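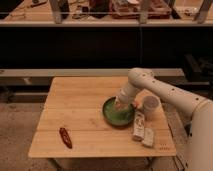
December
by Angus McAlister

My sister-in-law has been after me for a year to oil the plank table, and this month she finally bought me the oil. It came in a tin the size of a soup can and the label promised to "feed the grain." I have my doubts about feeding anything that has been dead that long. The table is pale, honey-colored, with three long seams running across the top where the boards meet, and a plain green dish and a white cup look better on it than they do on anything else I've put them on. So I'm not against the table. I'm against the idea that it's hungry.

I should back up. I bought it from a place called Forngate, out past the rail yard, which sells what it calls heritage boards. I have never found out whose heritage. The man there told me the planks would "settle into the house," and in fairness they did, if settling means that one seam opens up every winter and eats crumbs until spring. I called to ask about it and was told this was the table breathing. Feeding, breathing. Sooner or later somebody is going to tell me to walk it.

Anyway, the oil. It's made by Lundik and it smells like a pencil case. The instructions want three coats with a full day between them and a light sanding before each one, and you're supposed to keep everything off the surface for a week afterward. We eat at this table. I pay bills at it. Where does the oil company think people put their plates for a week?

I've read a lot of opinions on this, more than a sane person would. There's a thread on the Brimden home forum with 1,837 replies about finishing a kitchen table, and I went through the first 654 before I noticed I was reading the same two men argue about walnut. One camp says oil, wipe, oil, wipe, every season for as long as you both shall live. The other camp says put a hard finish on it once and get on with your life. Both camps post pictures of water beading up on the wood. I have come to distrust the beads. Anyone can take a picture of a drop of water ten seconds after it lands. Show me the same spot after a wet glass has stood on it overnight.

Zuweira Gbeho, who reads this blog and lets me know when I'm wrong, wrote to say that she has never put a thing on her own kitchen table except a damp rag, and that it belonged to her aunt before her. No oil, no wax, no coasters. She says the marks are fine and that people who worry about marks should eat standing up. I find this more convincing than anything in the thread, although I notice she didn't send a picture of the table.

So I ran my own test, on the underside, where nobody eats. One patch with the Lundik oil, one patch with the Abreu board wax that was already under the sink, one patch left alone. I gave each of them a spoonful of coffee, mopped it up after an hour, and looked at them with a flashlight while lying on the carpet.

The bare patch stained. I had hoped it wouldn't, for Zuweira's sake. The waxed patch stained a little less and felt tacky under my thumb the next morning. The oiled patch came out cleanest, I have to admit that, but it had also turned a shade darker than the wood next to it — more like toffee than honey — and I happen to like the color it is now. The tin says "enhances natural tone." I'd call it changing the color.

Then there's the price. The oil is 169 dollars a gallon if you buy the big can, and the shop keeps emailing my sister-in-law about the big can. For that I could replace every dish I own and still have something left over for a tablecloth. My mother kept a tablecloth on hers for as long as I lived at home, and I couldn't tell you to this day what the wood under it looked like.

I haven't oiled the top. I wiped it down with a rag, dug the crumbs out of the bad seam with a butter knife, and put the dishes back. My sister-in-law comes for dinner on the twentieth and she will look. I may do one thin coat on the end where she sits.

If anyone has left a table completely alone for ten years or more, write and tell me, and please send a picture, taken in daylight, with no water on it.

Contact | Copyright Angus McAlister | Back to top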